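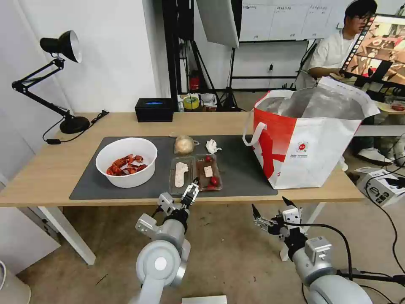
4.2 Order volumes after the merger

Judirov's claim that its purchase of Kalludex paid for itself within 2 years rests on shipment counts the company compiled. We are not persuaded. A contract maker's shipments say little about margin, and the filings lump phone casings in with boards. Grouping matters: a bowl of crawfish and a tray with three cherry tomatoes can share one mat and still not belong on one line of a ledger. Of the 239 orders we could trace, 47 were placed before the merger closed (Figure 3). 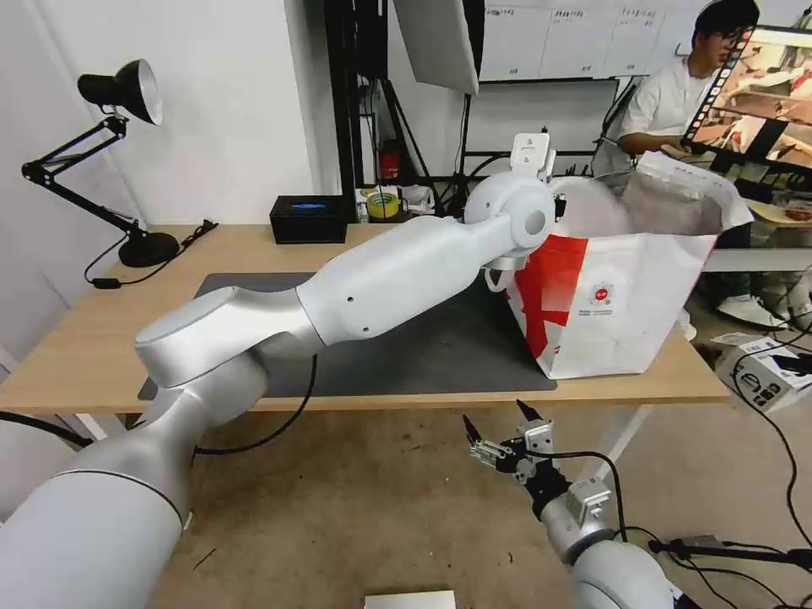
Vol. 12, No. 3, p. 47

Alaoui and Abdel Rahman read the same orders more kindly, crediting the Pollstead plant with most of the growth. Their labour figure of 3,218 workers includes staff moved over from Hegazy, who were already on the payroll of a supplier. Take them out and the gain per worker shrinks. We asked Judirov for a breakdown by site in August and received a brochure.

Figure 3. Traced orders by date placed, before and after closing.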